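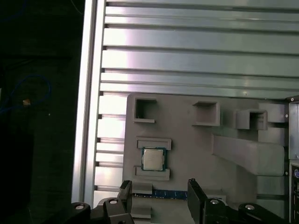
Just buy a new one, a reader wrote under my last column, it's a dishwasher, it's not your grandmother. Fair. I laughed. Then I got annoyed, and I've been annoyed since Saturday, so here goes.

The dishwasher is a Perkley. Six years old. It stopped draining in June. A new pump is $178 if you can get one, and you can't get one, not as a regular person. Perkley sells parts to "authorized partners" only. The nearest authorized partner is in Trelberg, which is a two hour drive, and they don't sell the pump over the counter either. They'll install it. Visit fee, labor, part, tax: $600. A new machine on sale is not much more than that. You see how this goes. You see where they want you to end up.

And no, I'm not claiming there was a meeting where somebody rubbed their hands together. Doesn't need to be. You price the part high, hide the manual, glue the panel shut, and people do the rest themselves. They get tired. I got tired! I had three tabs open with new dishwashers in them at eleven at night.

What bugs me about "just buy a new one" is the just. Just with what money. Just haul the old one where. Our town dump takes appliances one morning a week and there's a line down to the road, and half of what's in that line works, or would work with one part and a screwdriver. I've stood in it. Vacuums with a snapped belt. Microwaves with a dead door switch. A washer somebody had kept beautifully clean.

People always tell me the old stuff was better made. Some of it was. Some of it was junk too and we forgot because the junk is gone. My parents' first dryer caught fire. So I'm not nostalgic, or not only. What the old stuff had was screws. You could get in there. There was a diagram pasted inside the back panel, with part numbers, and the hardware store had a drawer for them. I don't need a machine that lasts forty years. I need one that lets me in when it quits.

The other side has arguments and I'll be fair to them. Safety, first. Water and electricity, somebody's going to hurt themselves. Okay. But we let people change their own brakes. We sell chainsaws to anyone with a credit card. Print a warning, print it big, then print the manual.

Second, cost. Keeping parts around costs money, warehouses and so on. Sure. Ralen does it though. Ralen makes a cheaper dishwasher than mine and has a parts page, ordinary prices, ships to your house. I know becuase my sister has one and I spent an envious evening reading her parts page. Like reading a menu when you're hungry. So it can be done, at the low end of the market, by a company that isn't a charity.

Third, and this is the one I actually lose sleep over: most people don't want to fix things. True. Most people won't. I'd guess my whole street would call someone. But call who? The Hou shop on our main street closed last winter. Good repair shop, always smelled like solder and coffee. The sign on the door said they couldn't get parts. So even if you never pick up a screwdriver in your life, the locked parts counter is your problem, you just meet it later, when there's noone left to call.

There's a petition to the state for a repair law. It had 1134 signatures when I looked and it needs 4000 to get a hearing. It asks for three things, parts, manuals, and no software locks, for ten years after the last unit is sold. That's it. Not radical. I signed it standing at the sink with my sleeves rolled up, washing plates by hand, which I've now done all summer and am getting pretty fast at.

Will a law fix it? Some. They'll find a way to charge $300 for the pump, probably. Then we complain about that. I'd rather be arguing over a price than over whether I'm allowed to buy the thing at all.

To the reader: I haven't bought a new one. The tabs are closed. I've got a used pump coming from a stranger two states over, no guarantee, pulled out of a machine with a cracked door. If it floods the kitchen you can write in again.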